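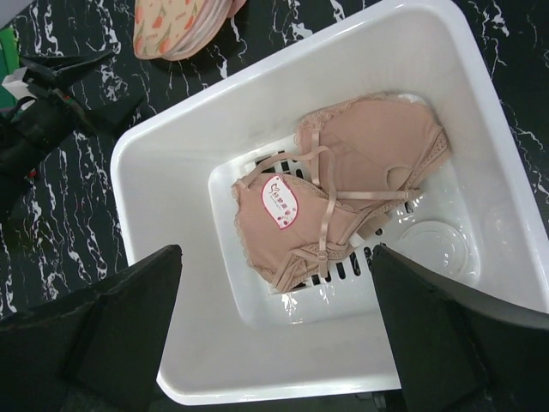 Lace-trimmed bra in a white plastic basin with a slotted insert.

Hand washing a bra in a slotted basin

This method suits smooth-cup bras with lace edging and narrow satin straps. A basin with a raised, slotted tray is preferred, as grit settles below the fabric.

Preparation

1. Read the care label. Remove any paper or stick-on tag before the bra touches water; adhesive softens and transfers to the cup fabric.
2. Fasten the hooks, if there are any. Open hooks snag lace.
3. Slide the strap adjusters to full length. Dirt collects under the sliders.
4. Rinse the basin and insert. Check the slots for rough edges with a fingertip.

Washing

5. Fill with cool water to two finger widths above the insert. Dissolve a small amount of mild liquid detergent. Do not use bleach or fabric softener.
6. Lay the bra face up and press it under until the cups stop releasing air. Straighten the straps so they do not knot.
7. Soak for 16 minutes. Colored items should be washed separately from nude and white.
8. Press the cups and band with a flat hand. Work the underside of the band with the fingertips. Do not rub lace against itself.

Rinsing and drying

9. Lift the insert with the bra on it, drain the basin, and refill with clean water. Repeat until no suds appear when the cups are pressed.
10. Roll the bra in a dry towel and press for 30 seconds. Do not wring.
11. Reshape the cups by hand and dry flat, or hang from the center gore. Hanging by the straps stretches them when wet.

Note on stone countertops: wipe up detergent splashes promptly and place a folded cloth under the basin if it slides.

Revised in March. Step 7 timing corrected by Haf Wynne.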